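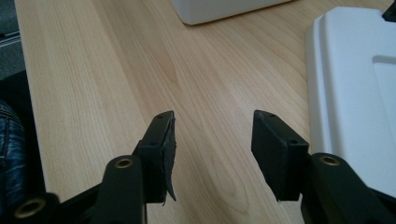 About Us

Hi, I'm Percy Huamán, and I help people spend money on robots. Or not spend it, which happens more often than you'd think from the name on the door. Rander is a small planning and budgeting service for workshops, college labs and packing rooms that want some automation and have to explain the bill to somebody. You bring us the job you want done and the money you've got, and we work out what to buy, in what order, and what you'll be paying for a year after the truck has gone.

How we got going

I used to do purchasing for Mertens, a parts distributor over in Cliltutdale. I bought shelving, forklifts, label printers, gloves, all of it. Then one December my boss put a robot arm quote on my desk and asked me if the number was any good. I had no idea! I read the whole thing twice and called the seller with a page of questions, and by the end of the call I'd learned that the quote had no gripper in it, no stand, no training and no spare anything. The arm was priced fine. Everything you'd need to make the arm useful was somewhere else, on quotes we hadn't asked for yet.

I got a bit obsessed after that. I started a spreadsheet (I still use it, it's on its ninth or tenth life by now) with a row for every cost people forget. When friends at other companies heard about it they wanted a copy, and then they wanted me to come over and fill it in with them, and at some point that was a job.

Kosmas Gavalas joined me a little later. Kosmas is the hands of the place. He spent years fixing packing machines and he looks at a piece of equipment the way a mechanic looks at a used car – straight to the joints, the fasteners and whatever rubs against something else. I do the money and the phone calls, he does the bench. We argue about spare parts more than any two grown people should.

What we do all day

Most of our work starts with a visit. We come and watch the task being done by the people who do it now, and we ask them what goes wrong. Then we go home and write you a plan, which is usually a few pages plus the spreadsheet. It lists what to buy first, what to rent or borrow, what can wait until next year's budget and what we'd leave alone.

We also try things out at a bench before we recommend them. Hand-held grippers are a big part of that these days. A lot of labs ask us about them, and they're a good way for a packing room to find out if two fingers can even pick up its products before anyone signs for an arm. You hold the thing, you squeeze, you do the job over and over, and you learn a lot on a plain wooden table.

You also learn what wears. Look at the two finger pads up top: the right one is smooth, and the left one has a ragged black flap hanging off it. That's the kind of line I want in a budget. Pads, covers, screws, little bushings – they're cheap one at a time, and they will stop your whole week if there isn't a spare in the drawer. Kosmas would like every customer to buy spares on day one. I'd like them to buy some on day one and put money aside for the rest. We usually land on his side, I'll admit it.

How we think about a budget

We split every plan into two pots. The first is the money to get started: the equipment itself, the fingers, the table or stand, cables, delivery, and the hours your own people will lose while they learn. The second is the money to keep going, so pads, repairs, software fees, and somebody's time to look after it all. Plenty of the plans that people send us have a first pot and nothing else. If that's yours, please don't feel bad. The quotes are written that way, so the plans come out that way too.

We ask for 30 days of notes before we'll put a figure in the second pot. Nothing fancy, just a notebook by the bench where people write down what broke, what came loose and what they had to go looking for. One customer, the Sudutov print shop, kept theirs on the back of old posters and it was the best set of notes I've ever been handed. They ended up spending $823 on spares and fingers and pushing the arm back a full budget year, and they were happy with that. So was I, even though it made for a pretty small invoice.

We don't take commission from sellers. I get offered it and I say no, and then I usually ask them to knock it off the customer's price (sometimes they do!).

Who we work with

Small places, mostly. Schools putting together their first robotics room, family companies with one packing line, research groups that have a grant and a deadline and no purchasing person. If you have a whole automation department you probably don't need us, though we've been brought in once or twice as a second pair of eyes.

We work out of a unit in Cliltutdale and drive to most of our visits. Farther away we'll start by video, and for that we ask you to film the task for us, start to finish, with the boring bits left in. The boring bits are where the money goes.

What it costs

A first call is free and takes as long as it takes. A visit and a written plan is $1,000, and that includes the spreadsheet, which is yours to keep and change. Bench testing is priced by the job, and we'll tell you the price before you ship us anything. If we look at your task and think you shouldn't buy anything yet, we'll put that in writing too, so you have something to show whoever asked you for a robot.

Get in touch

Call or use the contact form, and tell us what the task is, how many people do it now and when your budget closes. A half-finished plan is fine. So is a seller's quote you don't understand – send it over, I like those. If you get Kosmas on the phone, he'll want to know how you're set for spares.

Page last updated 22/07/2022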